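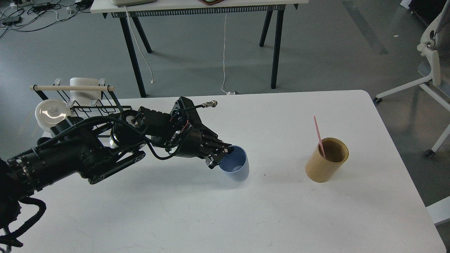

A cup shelf needs less on it than most people think, a reader wrote after our January page on small kitchens, and we have had several letters since that agree. So this month's gallery stays with drinkware: a light blue cup, a tan cup, a pink straw and a wire rack, all on a white table. At the start, the straw is standing in the tan cup and the blue cup is a little to the left of it.

The tan cup works well as a straw holder. It is wide enough to take a handful, and the straws stand well above the rim where they are easy to pick out. At Rukbridge, the Lurel break room keeps 25 straws in one tub by the sink and refills it on Sunday.
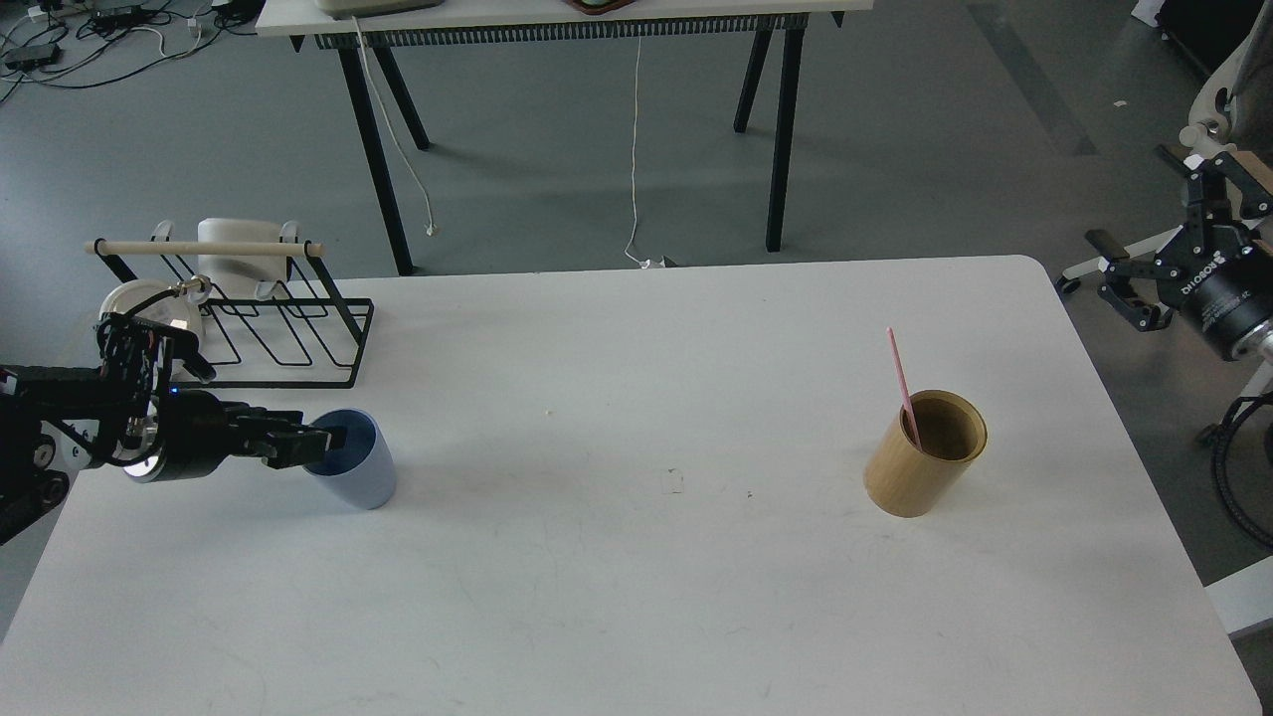
Why not lay the straws flat in a drawer, a reader asked. You can, but they roll to the back and collect crumbs. Standing up, they take less room - and you see right away when you are down to the last one.

Black wire rack, back left, with a light wooden rod across the top. A round white dish is tilted on its edge at the left end. Plates go at the ends in our own rack too, and cups go in the middle.
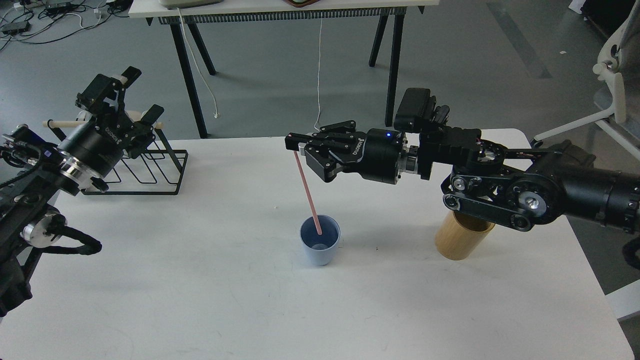

Reusable straws are fine as long as somebody washes them, one comment said, and that was the complaint we heard most. A narrow brush costs little. Run it through from both ends, rinse, and stand the straw up to drain.

Pink straw in the blue cup, with the lower end inside the rim. A short cup like this suits a short drink. For anything tall we would go with a longer glass, or the straw tips out when you set it down.
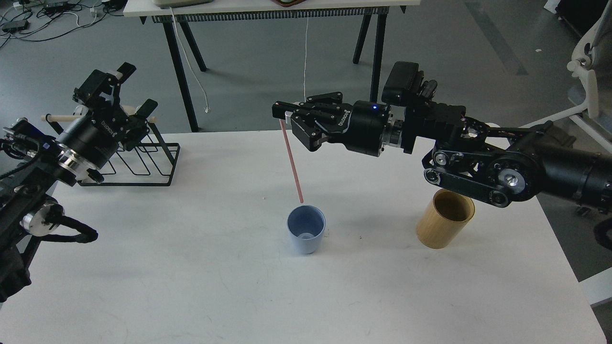
Colors are a matter of taste. We like one color per person for cups and a different one for straws, so mix-ups are easy to spot. The Adach cups in our kitchen come in 7 colors, and five of them are in use. The next gallery covers lids and how to store them.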